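Facilities > Shared Rooms > Inspection Checklists > Garment Folding Room

Search this site Enter keyword Go

Harkurley Community Workrooms
Room Inspection Checklist with Comments: Garment Folding Room
Form 482, June review

Inspector: Katalin Antal
Accompanied by: Xuân Thái, room supervisor
Copy to: Naomi Khaemba, Building Services

Ratings used on this form are Satisfactory (S), Attention Needed (A) and Not Inspected (N). Any item rated A must carry a comment and the name of the person responsible for the correction. Items rated N are carried forward to the next inspection and may not be carried forward twice.

Section 1. Floor and Access

1.1 Entrance door opens fully and closes without being pushed. S

1.2 Walkway from the door to the sorting shelves is clear. A
Comment: Two bags of donated knitwear had been set down inside the door. They were moved to the shelves during the inspection. Incoming bags are to go directly to the shelves on arrival. Responsible: Xuân Thái.

1.3 Floor is dry, level and free of loose thread, tags and pins. S
Comment: One straight pin was recovered near the shelves. The floor magnet should be used at the close of each session, as the posted routine already requires.

1.4 Emergency exit sign is lit. S

Section 2. Tables and Surfaces

2.1 Tabletops are smooth, with no splinters or raised grain that could catch fabric. S
Comment: Checked by drawing a nylon stocking across the full surface and along the edge. No snags were found.

2.2 Tables stand firm when pressed at the edge. A
Comment: The rectangular table nearest the shelves rocks slightly. One foot requires adjustment. The table may remain in use for sorting but is not to be used for pressing until it has been corrected. Responsible: Fletcher Ellery.

2.3 Openings in tabletops are free of sharp edges and lint. S
Comment: The openings in the round table were wiped clean and checked by hand. Drawstrings and narrow straps should be kept clear of them during folding.

2.4 Garments on the table are limited to the one being folded. S
Comment: The round table had a single garment on it, a light gray quarter-zip sweatshirt, with one sleeve raised. Finished items are to be moved to the shelves before the next garment is laid out.

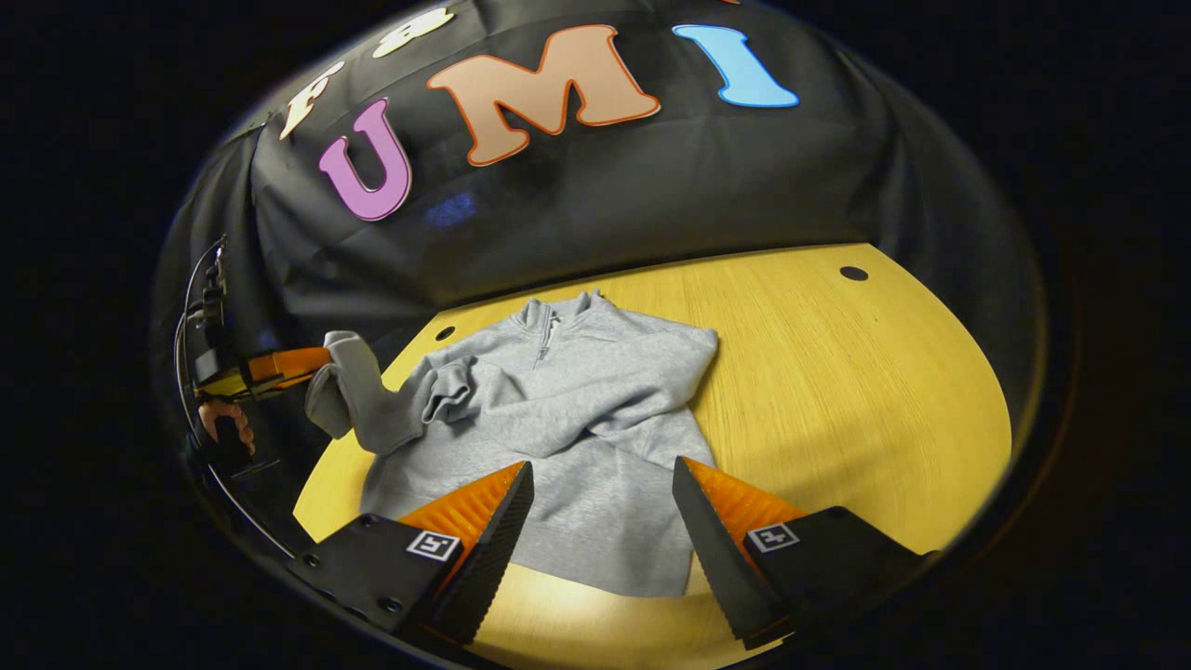
2.5 Zippers and other metal fastenings are checked before folding. A
Comment: Practice differs between sessions. Short neck zippers should be closed, laid flat and turned inward, so that the pull does not rub against the tabletop or the next garment in the stack. Garments with a broken pull are to be set aside for mending. Aranka Somogyi will add this step to the posted routine.

2.6 Sleeves are straightened before the body of the garment is folded. S
Comment: Heavy knits should be lifted at the sleeve and lowered gently – pulling at the cuff stretches the ribbing over time.

Section 3. Hangings and Wall Fittings

3.1 Fabric hangings are securely fixed and do not reach the floor. S
Comment: The black drape behind the round table was tested by hand at each fixing point. The fixings held.

3.2 Letters and decorations attached to fabric are secure. S
Comment: The colored letters were checked from a step stool. Any that loosen should be reattached before the session begins.

3.3 Hangings carry a current flame-resistance label. N
Comment: The label could not be reached without taking down the drape. Building Services is asked to check it when the drape is next removed for cleaning. Responsible: Naomi Khaemba.

Section 4. Electrical Items and Cables

4.1 Cables at work tables are undamaged and do not cross the walkway. S

4.2 The garment steamer is unplugged and empty when not in use. S
Comment: Steamer tag 849 was checked. The water tank was empty and the cord was properly wrapped.

4.3 Outlet covers are intact. A
Comment: The cover below the window has a hairline crack. The outlet has been taped off pending replacement. Responsible: Fletcher Ellery.

Section 5. Storage

5.1 Folded stacks do not exceed the shelf height mark. S

5.2 Heavy items are stored below shoulder height. S
Comment: Winter coats have been moved to the lower shelves, as requested at the previous inspection.

Follow-up

Corrections under 2.2 and 4.3 are to be completed within 11 working days. Written confirmation should be sent to Katalin Antal, quoting the form number and the item number. Item 3.3 remains open.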